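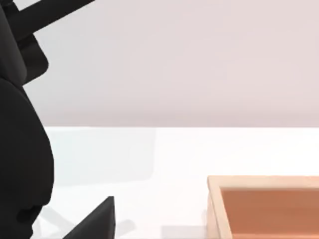
A black gripper against a pale background.

My grandmother kept her soup pot going from January until the crocuses came up, and I never once saw her look at a recipe. Whatever was left from Sunday went in, with an onion, a handful of barley and far more pepper than my brother thought was decent.

I thought of her when I spent a morning in the kitchen at Gronow, the little lunch place Morfudd Gronow has run for 18 years. She starts her leek and potato soup at nine, and she will not be hurried over the leeks – they get a full half hour in butter with the lid on, and if you lift that lid to peek (I did, twice) she gives you a look.

"People want their supper fast, and I understand that," she told me, peeling as she talked. "But a leek doesn't know you've had a long day."

Her cook, Parviz Mirzaei, likes to stir in dried mint at the end, the way his mother did, and the two of them have been arguing happily about it for years. I came down on his side, I'm afraid, and went home with 2 quarts in a borrowed jar. It was even better the next evening, with toast and a bit of sharp cheese, and I still owe Morfudd the jar.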